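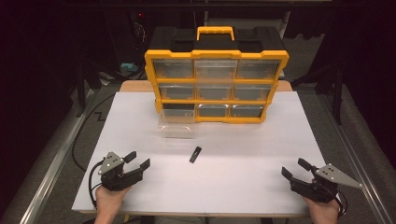
Drawer task, bottom-left drawer out, both grippers open.

Re: [handheld-demos] 649 drawer examples, ready to train?

April 2018

> We now have 649 examples of the drawer task from the Plarnent bench,
> all done by people holding the grippers. Ovell have looked over the
> set and are happy with it. The plan is to start training on the lot
> and stop collecting. Replay looks smooth, the timing is good, and I
> can't see what more examples of the same thing would teach it.
> Any objections before I free up the table?

Yes, a few.

I agree that more of the same would teach it very little. My worry is how much of the same we have already. I went through a good stretch of the set last night, and for long spells it is one cabinet, standing upright at the back of one white board, and one small black part put down near the middle. A person could do that with their mind elsewhere, and I suspect some of ours did. If the system learns to send its fingers to a spot on a board, the replay will look every bit as smooth as if it had learned to find a drawer. Smooth replay tells me we can play back a recording.

The second thing is the grippers. I don't believe we can treat all 649 as having been made with the same tool. Have a look at the pads.
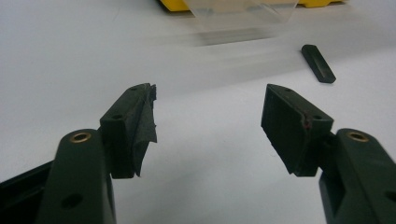 Gripper camera view. Compare the facing on the left pad with the right.

The left one is torn and frayed and coming away from its block. The right one looks fine. A person with a bad pad shifts their wrist a little, squeezes harder, comes in from the other side, and doesn't notice they are doing it. All of that goes into the examples as if it were the right way to pick up a small part. The ragged edge is also plain to see in the camera view, so the system may well come to think that fingers look like that. Fit a fresh pad and we have changed the picture as well as the grip.

Does anyone know when the facing started to go? I looked in the bench log and found 4 entries on pads, none of which says left or right. McIver's notes from the September round did at least give the side.

Thirdly, who at Ovell looked, and at what? If it was the summary sheet, that counts finished runs. It says nothing about fumbles, or about a run where the part was nudged along with one finger until it could be got hold of. I found 2 of those without trying very hard, both marked good.

What I would like before the table goes:

- new facing on both grippers, and a note of the run number where it changed
- the cabinet moved and turned between runs, by more than a finger's width
- the other drawers used properly, top row included
- 4 people who have not done the task before, given no coaching
- a batch held back from training, picked before anyone has seen a result

I know the Plilard demo is coming and that people want a number to show. I would sooner show a poor number I can explain.

Keep the table for now, please.

Comments (3)

benchrat: Agree on the pads. We threw out a whole month over worn facing and it still hurt less than training on it.

tw_list: Bit harsh on the replay. It does catch dropped frames.

oldgrease: Was the held-back batch ever done? The thread just stops.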